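Sep 22, 2022

**Drutia tidy-up task, progress to date**

We promised 100 teleoperated demonstrations of clearing litter from the lounge at Villalby. We have 62, which is fewer than 100 by any method of counting. The slow part is plastic bags. Operators can steer both arms through a chair-side pickup without much fuss, but a bag has opinions about where it would like to go, and the operator finds out last.

Bottles with a bag still wrapped around them get their own category now. The left gripper takes bottle and bag together and carries them toward the yellow-lidded pedal bin. The pedal is a separate episode and, for the moment, a separate argument.

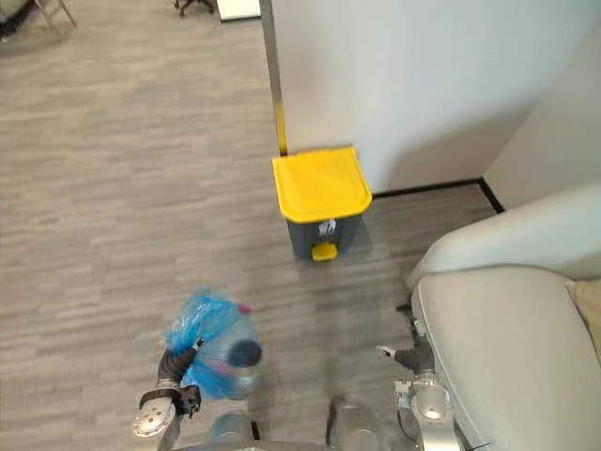

## Next steps

- Record the remaining 38 demonstrations, 12 of them with bags.
- Re-label the April batch. Skedside's export dropped the gripper channel – twice.
- Decide whether the Guerra controllers get replaced or merely complained about. The quote is attached, and we would like an answer before the next payment.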